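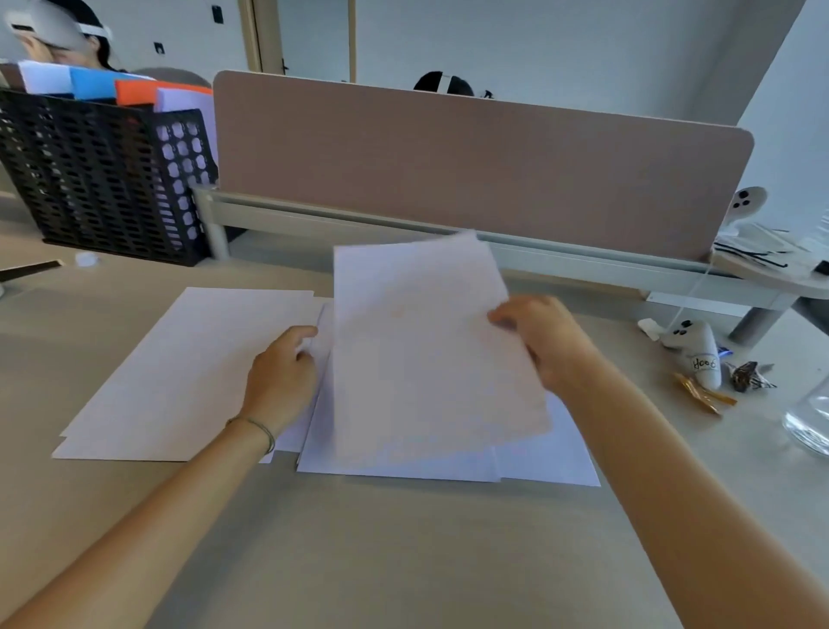
Sorting the pile by hand, head view.

3 min read

benchrat37: We're recording paper handling for Clirkow, hands only, 90 takes so far. Is it worth redoing them by remote control on the arm?

tealeaf: Remote control is hopeless for paper. You can't feel the sheets slip — stick with hands.

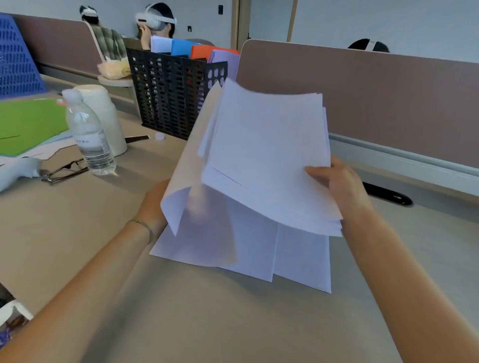

Vanhove reckons hands alone won't carry over, as the gripper has no fingertips to fan a stack with. Mix in about 16 remote takes.

benchrat37: Fair. My list for March:
1. Square up the stack
2. Put a sheet by the open drawer
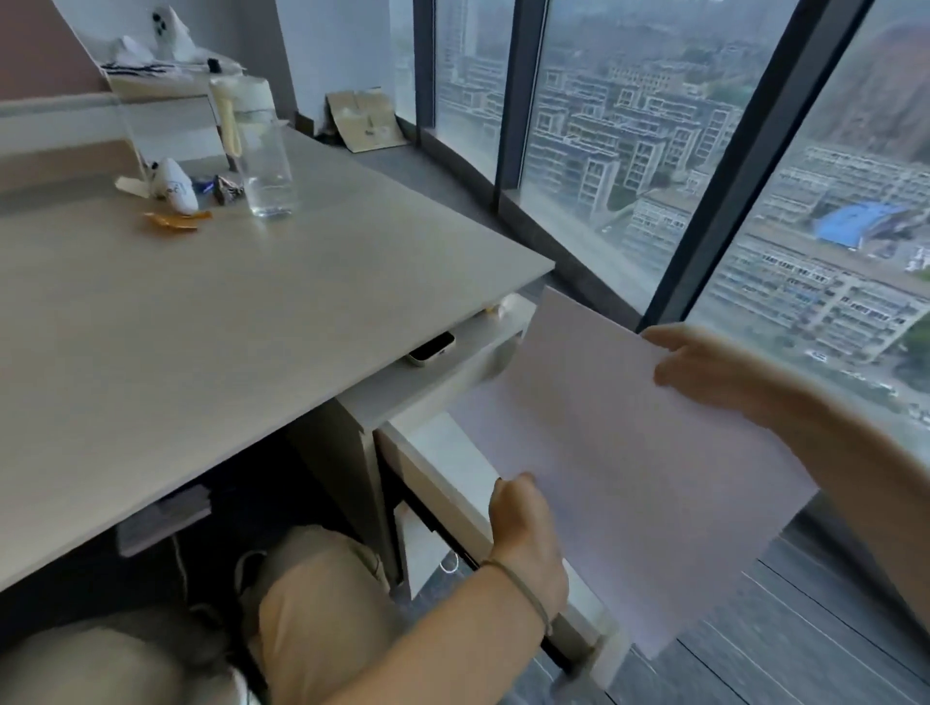 3. Same again by remote, slower

Comments (2)
Indton: Still disagree on remote.
oldgrey: Slower helped us.

Contact | © Irnov forums | Back to top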